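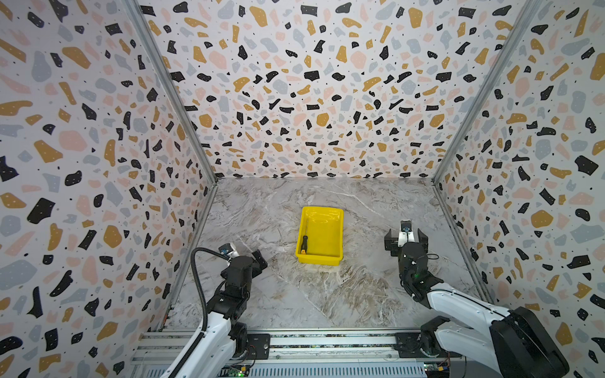
My project is on terrazzo, and I picked it mostly because I walked across a terrazzo floor every day of middle school and never once looked down. Then my aunt redid her kitchen in Vurnbridge, and all she could talk about was chips. Big chips, tiny chips, what color goes next to what color! So I started noticing it everywhere, and these days a lot of it isn't even stone. The pattern with black, mustard yellow, pale pink and blue-gray flecks on off-white is the kind I mean. Some of the black shapes have little white dots on them, which I kind of love, and it goes up the walls too, with a marble look left for the floor.

## What the real stuff is

Real terrazzo is chips of marble or other stone set in cement (or epoxy, if it's newer), then ground down flat and polished. The version I read the most about got going in Venice, where workers used up leftover marble bits on their own terraces. That's where the name comes from. They sealed it with goat's milk, and I have told that fact to everybody in my family at least twice.

Later on people figured out they could pour it in sections with thin metal strips in between. The strips help keep it from cracking all over the place, and they let you do curves and stars and lettering, so you see it in a lot of old train stations and schools.

## My sample tiles

I made 4 small tiles in the garage in August. Shakuntala Grewal, my project teacher, lent me a rubber mold and told me to wear a mask for the sanding (I did, the whole time, and it was so hot). I used white cement and broken tile pieces from a salvage place in Brotthorpe.

| Tile | Chips | How it came out |
|---|---|---|
| A | large | gaps everywhere, one corner fell off |
| B | small | pretty smooth, kind of gray |
| C | mixed | best one |
| D | mixed, more water | crumbly |

I sanded by hand with 100 grit and then 200. I should have started coarser. My arms were done after tile B, and I finished C on Sunday with my cousin Polák helping, if you count eating chips (the other kind) as helping.

## Why I think C worked

The small pieces fill in between the big ones, so there's less plain cement showing and less of it to chip away. With only large pieces I had to push them around with a popsicle stick and they kept floating up on one side.

## Still to do

- Seal tile C, probably 2 coats
- Ask at the Ringate library if I can take a close-up of their lobby floor
- Redo tile D with less water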